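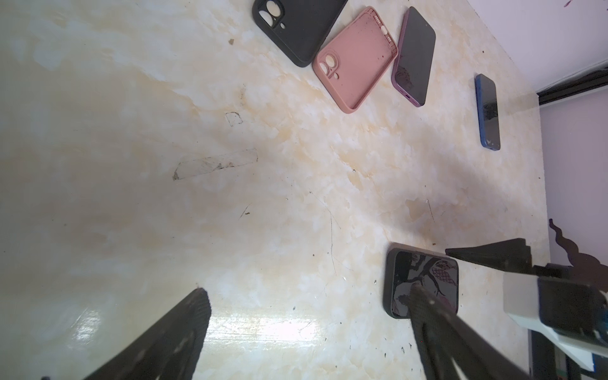

**旧手机和壳对不上号，粉色硅胶壳里面全是灰，怎么收拾？**

灰桌布 发表于 2025-04-18 · Nurport 互助区 / 数码杂物

急，在线等那种。周末要把家里这堆手机清掉，抽屉倒出来才发现乱成一锅粥。

情况大概是这样：

- 两个空壳，一个黑的磨砂面，一个粉的，偏灰的那种三文鱼粉
- 紫边框那台，裸着，没壳
- 蓝边框那台，小一号，当初是给家里老人用的
- 还有一台套着深色壳，我自己在用的备用机，这个不卖

问题一个个说啊，有点乱，见谅。

第一，壳到底配哪台。黑壳和粉壳的镜头孔都是两个大圆加一个小圆，我看着一样，但又不敢硬扣，以前硬扣裂过一个壳。紫的那台买的时候好像送过壳，是不是粉的那个以经想不起来了。盒子早扔了。

第二，粉壳里面一层黑点点，灰啊毛絮啊，拿纸巾擦，越擦越多，纸屑也粘上去了。硅胶的这种能不能直接水洗？洗完会不会发粘？

第三，紫的那台充电口里面我总觉得有东西，插线有时候要扶着才充。自己能不能掏，用什么掏。

第四，Dostum 门口那家回收报紫色这台 435，带壳不加钱。网上另一家报 329，但是上门取。差这一百来块值不值得跑一趟？来回打车也要钱的……

另外顺便问一句，桌子是奶黄色大理石花纹的，上面有几道暗暗的划痕，有办法弄淡吗？不知道是石头还是贴面，房东的桌子，我也不敢乱试。六月退租，怕扣押金。

先谢了，今晚下班回来看。

---

**旧物清仓中**

前两年给亲戚朋友清过一大批，按你的顺序说，手机打字，错字别管。

配壳：别光看镜头孔。同一个品牌前后两代孔位长得很像，尺寸差一两毫米，扣进去四个角翘着，那就是不对。先不用扣，机器面朝下放桌上，空壳翻过来并排比，先比长度，再比侧面按键的口子位置。按键口对不上直接放弃。粉的是软壳，可以大胆试，软的掰不裂。黑的要是硬的就先别试，捏一下侧边，能弯再扣，从镜头那一角开始放，最后压对角。

蓝的既然小一号，大概率两个壳都不是它的，不用费劲。你那台备用机也比一下，说不定黑壳是它以前换下来的。我家就这样，找了半天主人，主人就是我自己。

洗壳：能洗。硅胶壳温水加一点点洗洁精，旧牙刷，软毛的。重点刷镜头孔那一圈和侧边的小口子，灰都卡在那里。步骤：

1. 先用宽胶带把大颗的毛絮粘掉，不要上来就沾水，毛絮湿了会糊在角上
2. 温水泡十分钟
3. 牙刷打圈刷里面，冲干净
4. 甩水，口朝下立着晾，别晒太阳，别用吹风机热风

酒精我不建议，有的粉色壳擦完会发白一块。纸巾更别用了，你已经试过了哈哈，硅胶吸毛，要擦用眼镜布。

晾一晚上再套手机。里面有水汽就扣上去，后盖会闷出一片印子，擦起来烦。

洗完发粘有两种，一种是洗洁精没冲干净，在冲一遍就好。另一种是壳老化了，冲多少遍都粘，扔吧，一个壳不值得。

充电口：关机。木牙签，削扁一点，贴着口子底下那一面轻轻往外带，不要往里捅，不要碰中间那片。不要用针，不要用回形针！不要对着吹，口水进去更麻烦。我掏出来过一小坨压实的毛毡一样的东西，掏完插线咔一下就到底了。要是掏完还是要扶着，那就是口子松了或者线坏了，先换根线试，别急着修。

卖：435 那家跑一趟吧，但是去之前打电话问清楚，435 是不是看到机器之前的价。很多店到了当面一验，屏幕一条细划痕扣你 50，电池再扣，最后跟网上差不多。上门那个也一样会扣，只是扣的时候你人在家里，好拒绝一点。

卖之前退账号，关掉查找，恢复出厂。卡取出来！卡取出来！我忘过一次，第二天又跑回去。

---

**不吃香菜**

上面说得挺全。补两句。

充电口我不敢自己弄，拿去 Hijazi 那边的修理摊，清灰没收钱，不过我顺便贴了个膜。你附近要是有这种摊子，问一句又不花钱。

壳真没必要纠结，粉的那种 Plitis 的软壳满大街都是，配不上就送人，或者剪了垫桌脚（我真垫过）。

蓝的小的那台别急着卖啊，小手机卖不了几个钱的，回收店给我一台差不多大的报 200 我都没舍得。留着当闹钟，放歌，带孩子出门备用。要留就别没电扔抽屉，隔段时间充一下，充到一半多就行。

---

**橘子皮不要扔**

只回桌子。

先分清是什么。手背贴上去，石头很凉而且凉得久，贴面一会儿就温了。再看桌边，有接缝或者封边条的，多半是贴面。

贴面的划痕基本磨不掉，别信牙膏那一套，我试完花纹旁边雾了一块，比划痕还显眼。先拿湿布加一点洗洁精擦，有些暗色的道道其实是手机壳或者钥匙蹭上去的脏，擦得掉。擦不掉的再说，可以用浅色家具蜡笔填一下，先在桌底试。

真石头的话不要碰醋，不要碰柠檬，不要碰洁厕的东西。找做石材养护的问价，押金多少你自己掂量。

还有，以后别直接在上面摊手机。灰粒子压在屏幕底下一拖，桌子和屏幕一起花。铺块毛巾再摆。退租之前翻翻入住时候拍的照片，划痕要是本来就有，发给房东就完了。

---

**灰桌布** 回复：

回来了。粉壳套紫的那台刚刚好，按键口全对上。黑的还没找到主，先放着。

充电口用牙签带出来一点灰，不多，换了根线现在不用扶了，所以应该是线的问题？？不管了。

壳泡着呢，明早看粘不粘。桌子手背贴了半天我还是分不出来……湿布擦掉两道，剩下的等周末翻照片。435 那家电话没人接，明天再打。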